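Chore Readiness Checklist, simulated house, dining end and stone counter
Site build: Trellum house, Bruvura planner on top
Checked by: Forough Mousavi
Second check: Khải La
Date: 06/02/2024

Scoring: OK / PART / NO. PART means it got there with someone nudging it. If you're not sure, mark it NO and write why. Comments go under the item, keep them short pls.

Section A. Dining room

A1. Base can drive a full lap of the table without contact
PART. Fine along the door side. Wall side is tight with chairs out and it gave up twice.

A2. Chairs recognized as chairs, all sides
PART. Thin black metal backs are the trouble. Planner sees the seat and treats the rest as open air, then clips a leg. Asked Trịnh for a fatter collision margin, still waiting.

A3. Pushes a pulled-out chair back in
NO. Checks seat for objects first? Also no. Needs to before anyone calls this a chore.

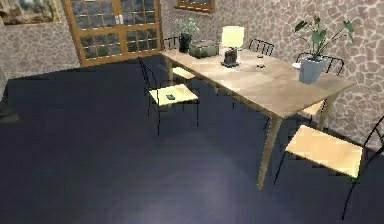
Dining table, item A3. Small dark object, looks like a phone, on the seat of the pulled-out chair.

A4. Picks up a small flat object from a seat
NO. 30 tries, didn't get a clean grasp. Slides it to the edge and quits. A person does this without breaking stride.

A5. Clears tabletop to a wipeable state
PART. Low box was OK. Small dark bits on the wood get skipped, below the size threshhold. Khải wants the threshold dropped, I want to see the false pickups first.

A6. Leaves alone what should be left alone
PART. Lamp yes. Plants no, it tried to lift the big one by a leaf. Grasp by pot only, rule needs writing down.

A7. Wipes table, colour variation in wood not read as dirt
NO. Kept going back over the paler areas near the middle. Time limit for a wipe is 200 seconds and it ran out every run.

A8. Light source on table doesn't blind the cameras
OK.

Section B. Counter by the stone wall

B1. Finds the counter edge against the wall
PART. Wall pattern and veined top both busy. Depth is fine, the colour segmentation is a mess. Turn colour off for this one and it passes.

B2. Sorts keep / put away / bin
NO. Main failure of the whole sheet. Whitish flat piece near the cup: rubbish or not? I couldn't say either, so I'm not sure what we expect from the machine. It should ask. It put it in the keep pile with high confidence.

B3. Ornaments handled gently or not at all
PART. Parrot figurine: it went for the tail. Stopped by hand. Force cap must be set before this item gets re-run. The Plurnus gripper profile has one, use it.

B4. Dark cup picked up by the body, upright
PART. Dark on dark at the base so the lower half drops out of the mask. Grabs the rim instead. Would slop a full one.

B5. Mat straightened, square to the counter
NO. Can't find a corner, the stripes throw it. Basket-weave look is about the worst case for the edge finder. Try again in March with the new one.
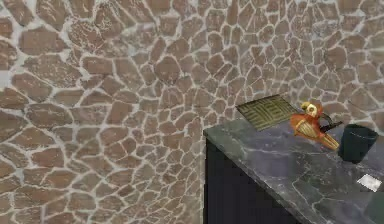
Section C. Stop and safety

C1. Stop button halts all motion
OK. Tested at start and end.

C2. Arm holds load on stop, doesn't drop
PART. Holds the cup. Let go of the box.

C3. Slows down when a person model walks in
OK on open floor. Not tested between table and wall, do this next time.

C4. Log complete and readable
OK. 130 pages tho. Someone trim it.

Overall
Not ready for unattended chores. Supervised clearing of bigger items, maybe, if A6 and C2 get fixed. Wiping, chairs and sorting are all a no for now. And this is sim, where nothing sticks to anything, so expect worse on the real floor.

Khải's comment: I'd be kinder on A5. Leaving small stuff behind is annoying, not unsafe. Agree on the rest.

Forough's reply: fine, but the sheet asks if the chore is done. It isnt.

Actions
- Seat check before any chair push (Khải)
- Pot-only grasp rule for plants (Forough)
- Force cap on, then re-run B3 (Khải)
- Chase Trịnh re margin
- Decide what "ask" looks like for B2, both of us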